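Unanex rail basket and bins - four stars

Bought the Unanex wall rail set for a small marble-pattern work table that had nowhere to put anything. Ordered July 18, 2019, came quick. Two silver rails, a long black slotted basket, bins for the side. Put it up in one evening, most of it spent hunting for the right hex key. 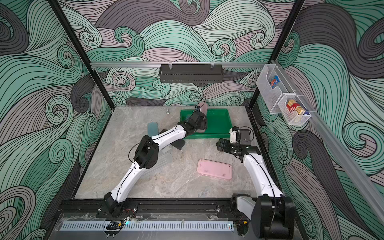

Black basket on the back rail, bins on the side one.

The good: rails are stiff, no sag so far. Basket hangs from two little clear clips and I was sure they'd snap - they havent. Small boxes stand up nicely in the wire mesh one, so you can read them without digging. Looks fine against the wave wallpaper too, which is busy enough already.

The less good: basket is shallow. Pens, yes. Box lids, no. Mine still live on the table, pink one, blue one, the dark one, all over. The green tray is from Stutus, seperate purchase, and holds a lid or two flat. Sides slope so things slide back in. 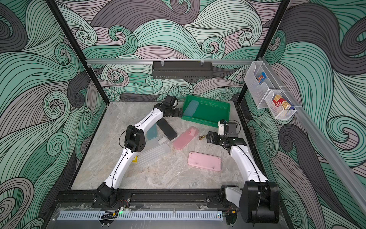 Would I buy again

Yes, with a deeper basket. Wenison does one but the clips don't fit this rail, I tried. Spare clips come in a bag of 18, way more than I need. Minus one star for the instructions - tiny print, no drawings.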